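# Chapter 7: Sorting the Shopping

I learned to put food away in a kitchen the size of a wardrobe. It was over a dry cleaner's in Sundport, it had one shelf, and I shared it with Solange Rezende, who cooked enormous stews and bought tins the way other people buy magazines. By April we had so many that the shelf came off the wall at three in the morning. I thought we were being burgled. Solange slept through the lot!

I tell that story because I'd like you to think about your own cupboards before we go any further. Chapter 6 was all about buying: lists, prices, and how to work out what a household gets through in a week. You should have your own list from the end of that chapter, and I hope it's a truthful one (mine has far too many biscuits on it). Now we come to the bit between the shop and the supper, when everything lands on the table at once and somebody has to decide where it goes.

My rule is to sort on the table first. Don't open the cupboard, don't open the fridge, just get it all out of the bags and make groups. Tins go in one place, fruit and vegetables in another, bottles and jars in a third. I use a see-through bin for the tins because I can lift the whole thing into the cupboard in one go, and later I can look through the side and see what I've got without taking everything out. Any box will do the job, though. Indira Rao, who taught this course before me, used an old drawer for years.

Then there's the question of what won't fit. Big tins are the usual trouble. They're good value, they keep for ages, and they hog the space of several small ones. You have to decide whether a big tin stays with its family or gets a spot of its own -- and either answer is fine so long as everyone in the house knows which it is.

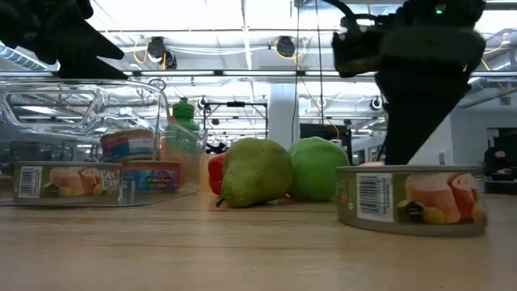
**Figure 7.1** Half-sorted: tins in the clear bin, a pear, an apple and a red pepper together in the middle, and one large tin still on the table.

Have a look at the pear and the apple in Figure 7.1, sitting right up against each other. It's a homely sight and I do it myself, but we'll have more to say about it in Section 7.3. Ripe apples and pears give off a gas called ethylene, and it hurries along the ripening of other things nearby. That's handy if you've got a rock-hard avocado. It's less handy if you've got a bag of salad that needs to last until the weekend. Peppers are happier in the fridge, in the drawer at the bottom, and they don't need washing until you're going to use them.

Tins are much easier going, but they do have their own small rules. Keep them somewhere cool and dry. Put new ones behind old ones, so the oldest gets eaten first. Check each one for dents as you pick it up, and run your thumb along the rims and the seam, as a deep dent there can let air in. If a tin is bulging or leaking, throw it out and don't taste it to see. And if you stack them on their sides (I do, when the bin's nearly full), turn the labels so you can read them.

When I first taught this chapter, Darius Cozma brought in every tin from his grandmother's larder and we laid them out across the classroom floor. There were 106 of them. It took us most of an afternoon to put them in date order, and there was a tin of prunes in there older than Darius. His grandmother wanted it back.

## Before you start

Clear your kitchen table and empty one cupboard onto it, just one. Put things into groups in whatever way seems natural to you, and write down the names you'd give those groups. Keep that piece of paper, as you'll need it for the activity on page 156, where we compare your groups with the ones Rajeshwari Poduval uses in her café.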